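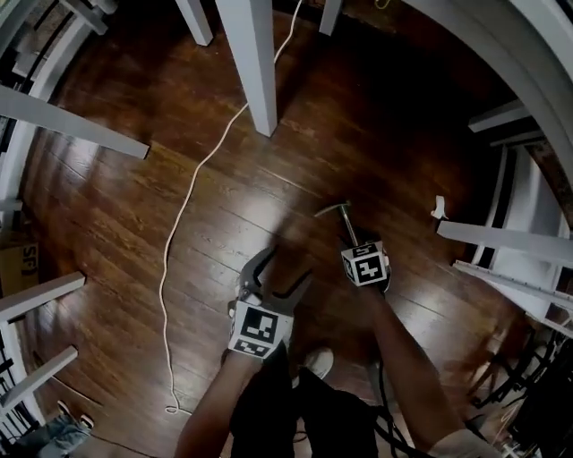 The old community hall in Stardale will get its floor repaired this summer, and many members have asked me what exactly will be done and why it takes so long. I am not a carpenter, but I spent a morning with the people from Benmoussa, the firm we have chosen, and I learned many things that I want to share with you. A dark-brown hardwood floor always looks strong when you stand on it and look down past your own feet, and for this reason people forget that it needs care. Ours was laid in two parts. The big room has 1533 square feet and the side room has 613, and the boards in the side room are younger and a little more narrow.

The main problem is near the garden doors. For several winters the rain came in under the threshold, and the boards there have risen at the edges. When you walk over them in thin shoes you can feel it. The firm will take out these boards one by one, dry the space under them, and put in new ones of the same kind of oak. Their foreman told me that the new boards must first lie in the hall for two weeks, so that they get used to our air. I found this very charming – the boards are like guests who arrive early.

After this comes the sanding, first with a rough paper and then with two finer ones. There will be dust, also in the corridor, so please take home your coats, music stands and the cushions of the reading circle before the end of July. Then the floor gets oil, not varnish. We discussed this point for a long time at the spring meeting, and Wing-yan Ho brought two small pieces of wood so that we could touch both. With oil, a scratch can be repaired in one place only, and we don't need to sand the whole room again. But it must be refreshed every year, and spilled tea should be wiped up at once.

The hall stays closed for the whole month of August. The choir will meet in the Gollano school during this time, in the music room on the ground floor, at 7 p.m. as usual. The dance group takes its summer break. The chess players are still looking for a place, and if you know one with good light, please tell them.

For the costs we have collected 354 dollars at the plant sale, and the Urham fund has promised us another 1000. The rest comes from our savings for the building. When the hall opens again, please put felt under the chairs before you use them. A box with felt pads will stand next to the kitchen door.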